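Home | News | Projects | Newsletter | Contact

Planning the arm budget: where we're up to
3 min read
Print | E-mail this item

The September planning round is nearly here, and for the first time the arm has its own line in the Bronham budget! Neville Yeoman has been through the quotes twice and reckons we can get what we need for next year without touching the travel money.

A quick recap for those who missed the last meeting. The Irkura project has been running its table tasks in simulation, moving fruit and other small items between plates, and we've logged 1,144 runs so far. That work has told us a great deal about what to buy. We went in thinking we'd want the widest gripper in the Horrocks catalogue, and we've come out favouring the slim two-finger one, at $526 a pair for spare fingers. It's a lovely bit of gear, and it leaves room to work when the plates sit close together.

Plates and props are the cheap end of the list, and probably the most fun. The simulated counter has a ribbed blue-gray plate with an apple on it, a fancy one with a Greek key border carrying a shiny red fruit, and a dark wooden one off to the right. We'd like the real bench to have the same sort of mix, so Neville has put down $80 for op-shop crockery (donations very welcome, chips and all). 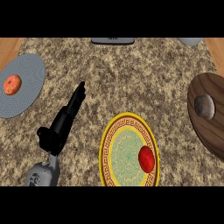
What's on the list for next year

First up is the bench itself. We've been offered a stone-topped one by the people at Sasine, and all we'd pay is the delivery. Somebody needs to measure the side door before we say yes.

Next, one arm with the slim gripper, on a lease. Buying outright would eat the whole line, and a lease lets us add a second arm later if the two-handed tasks get going. The quote includes set-up and a service visit. It doesn't include the mounting plate, so that's been added separately.

Then spare fingers, two pairs, and a small allowance for cables and pads. Training time is in there too: roughly 37 hours across the group, which should get everybody confident with the stop button and the basic moves.

If you've got a view on lease versus buy, or a box of old plates in the garage, get in touch with Neville before the round closes. He'll bring the full costings to the next meeting, along with the delivery quote for the bench if it's come through by then.

Print | E-mail this item
Back to newsletter | Next item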